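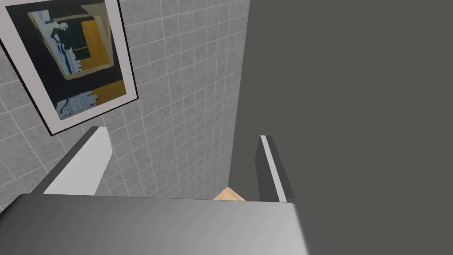

Framed picture on a wall, computer rendering

Is the "one man, no help, no plans" story about the shell house in Malundale believable?

Posted 2025-12-11 by gravelpath
Filed under: Folk Art & Odd Buildings > Sites and Visits

I went to the shell house in Malundale in April and came home with doubts. The sign at the gate says the builder put up the whole thing alone, with no training and no drawings, using 1,851 bags of cement. The leaflet says the same, word for word. So does every travel blog I can find, and I suspect they all copied the leaflet.

The tower is 53 feet tall. It has a concrete stair winding around the outside and a solid cap on top that must weigh a great deal. I've poured a patio and a set of garden steps, and both times I needed a second pair of hands. I'm also bothered by the bag count. Who kept track? The leaflet doesn't mention any receipts, and a man who supposedly never wrote anything down doesn't strike me as somebody who would log his cement.

I like the place and I'm not out to spoil it. I would just like to know if anyone has seen real evidence, either way. A permit, an old newspaper, a bill from the cement yard, anything.

mortarboard

I'd believe the tower and throw out the rest. One person can build that high if they go slowly and mix small. You do a bucket at a time, let it set, stand on what you made last month and do some more. A lot of these places went up like that over decades. Look at the surface of the tower up close and see if there are seams every foot or two. If there are, it was done in small batches, and that fits with one worker. Long smooth pours would make me think of a crew or a rented mixer.

The cap is the part I'd ask about. It could have been cast in place over a form made of scrap lumber and chicken wire, and then weight isn't much of an issue. If it was cast on the ground and lifted, he had help.

"Alone" on a sign also tends to leave out family. Somebody hauled the sand, somebody cooked, and they don't get a line on the leaflet. I wouldn't call that a lie exactly, but I wouldn't repeat it either.

As for the bags, try dividing. If the leaflet gives the years he worked, see what it comes to per month. Mine would be a guess, so I won't offer one.

wunau_weekender

its true, my uncle saw him up there and he was by himself. been twice, great place, parking is bad. go early. they charge for the leaflet now

lowwall

Seeing a man by himself on one afternoon doesn't settle much.

I tried to run this down a few years ago and got partway. The Wunau library has a clippings folder on the site, filed under the street name and not under Malundale, so ask for it that way. It holds two short newspaper pieces. The older one gives the cement as "over 800 bags" and mentions "the builder and a helper." The later one has 1,851 bags and no helper. Neither says where its figure came from. The tower could have grown between the two articles, so both counts might be right for their time, but the helper vanishing is harder to explain.

I found no permit. That proves little, as the county's older files are patchy. There is a survey report by a small preservation outfit called Lunier, 134 pages, mostly crack drawings and moisture readings. It doesn't touch the question of who built what, but it does describe the stair as being made in short sections, which supports the answer above from mortarboard. It also says earlier patching was done with a product called Leka and recommends against using more of it. The cap gets half a page, and they didn't open it up.

So my view is that he did most of it and had some help at least once. I'd want to see a third source before I said more than that. If you go to Wunau, copy the backs of the clippings too. One has a penciled note that I couldn't read.

Related

How do I date a concrete garden figure with no signature?
Bottle walls: does the mortar really need lime?
Is it okay to photograph a yard sculpture from the road?
Who owns a folk art site after the house is sold?
Shell mosaics falling off after winter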